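Botha Street hall gets new lines before winter season

The indoor courts at the Botha Street hall will be closed until Saturday while the floor is marked again for the junior netball and badminton programs. The old lines were painted 23 years ago and many players complained that they could not see them in the evening.

Palesa Baloyi, who coordinates the junior program, said the centre has chosen tape for this season and will decide on paint later. "With tape we can still change our mind about the colour," she said. Netball will have yellow and badminton will have white.

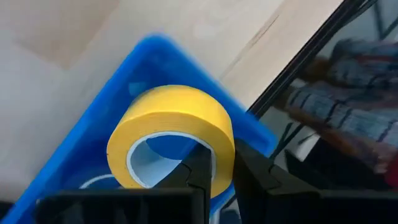

Yellow adhesive tape on its cardboard core.

The work costs $876 and is paid from the hall's maintenance budget. Training for the 51 registered juniors has moved to the Urau school gym, with the same starting times. Parents are asked to park on the street, as the school gate is locked after 6 p.m.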